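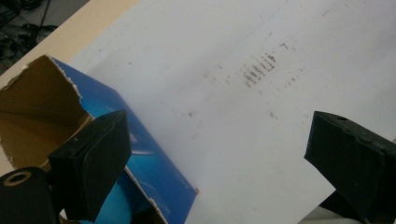 Dultus 282 brown stamp ink: review after a summer of use

The Dultus 282 is a pigment ink for rubber and lino stamps, sold as a small bottle with a separate dry felt pad. The version tested was the brown. I bought the bottle, the pad and a spare pad with my own money, and used them from June to September for labels, envelope backs and short runs of patterned wrapping paper.

Setting up the pad

The pad arrives dry and has to be charged by the user. The leaflet says to run the ink across the felt in a zigzag and leave it lid down for an hour. An hour is too short. The middle third of my pad took the ink and the corners stayed pale, so the first prints had good centres and weak edges. Leaving it overnight fixed this. On the spare pad I used six thin lines of ink along the long side, closed the lid and turned it over the following morning. It was even from edge to edge and has stayed so.

The bottle nozzle is the weakest part of the product. It is too wide for the job and it keeps delivering for a moment after you stop squeezing. Keep a rag under it. The cap threads also collect ink, and if they are not wiped the cap sets hard in place. Mine needed pliers in August.

Colour

The brown is a warm one, nearer to tea than to chocolate. It dries a little lighter than it goes down and loses the slight red cast it has on the pad. On cream paper it looks well. On bright white it can seem thin unless the stamp is firmly inked, and a second tap on the pad is worth the time. Compared with the Pană brown, which I used for years, the Dultus is less red and has less shine. The Pană is the darker of the two at equal inking and I would still choose it for small lettering.

Drying time

The leaflet claims that the ink is dry to the touch in a minute on uncoated paper. I found this true of thin office paper and of envelopes, and optimistic for anything heavier. On a sized cartridge paper it could still be moved with a fingertip after four minutes. On coated card it never fully set without heat, and even with a heat gun a firm rub with a cotton cloth lifted some colour.

The slow drying has consequences for repeat patterns. With a block of short lines or dashes, the heel of the hand tends to follow the stamp across the sheet, and a row of crisp marks becomes a row of soft ones. Work away from yourself, from the far edge to the near, and put a scrap sheet under your wrist. Stacking is the other problem. Interleave the sheets with newsprint and do not press on the pile. I spoiled most of one batch of wrapping paper by putting a book on it to flatten it.

Behaviour with different stamps

Rubber: good. The ink sits in an even film and releases cleanly. Fine detail holds up for a dozen or so impressions before the hollows begin to fill, after which the stamp wants a wipe.

Lino: good, provided the surface has been degreased. New lino beads the ink. A rub with washing-up liquid and a soft brush cured that.

Clear polymer: poor. The ink draws back into droplets and the print comes out speckled. Roughening the face with a pencil rubber improved matters slightly. I would not buy this ink if polymer stamps are most of what you own.

Carved potato and other odds and ends: usable, though the water in the potato thins the ink and the pad suffers for it. Apply with a brush instead.

Choice of paper

I used three papers. The Tutari uncoated sheet gave the best results: a slight tooth, quick absorption and no feathering visible without a lens. The Ira layout paper is smoother and cheaper, and the print on it was sharper at the edge but took longer to set. Ordinary brown parcel paper took the ink almost at once, although the colour is close enough to the paper that there is little point to it.

Water resistance is described as "good" on the box. A dried print on the Tutari sheet, left for a day and then held under a slow tap, lost very little. A print an hour old ran. For address labels I would wait until the next day before posting anything.

Cleaning

Soap and warm water will clear rubber and lino if used straight away. After twenty minutes or so a solvent cleaner is needed. The ink stains pale rubber permanently, which does not affect printing. It came off a sealed tabletop with a damp cloth and did not come out of a cotton shirt.

Pad life

The makers quote 400 impressions to a charge. That will depend on the size of the stamp, and no size is given, so the figure tells you little. In use I topped up the pad once a month, with a break in July when the lid was left slightly open and the felt dried along one side. It recovered after fresh ink and a night upside down — though that edge has printed a shade darker ever since.

Rating

Colour and coverage are good, and the water resistance is better than the price suggests. Drying time on heavier paper is poor, and the nozzle needs redesigning. I give it 6 out of 10 for general use, a point more if you print only on thin uncoated stock. The spare pad is worth adding to the order. The matching cleaner is overpriced and I did not notice any advantage over the ordinary sort.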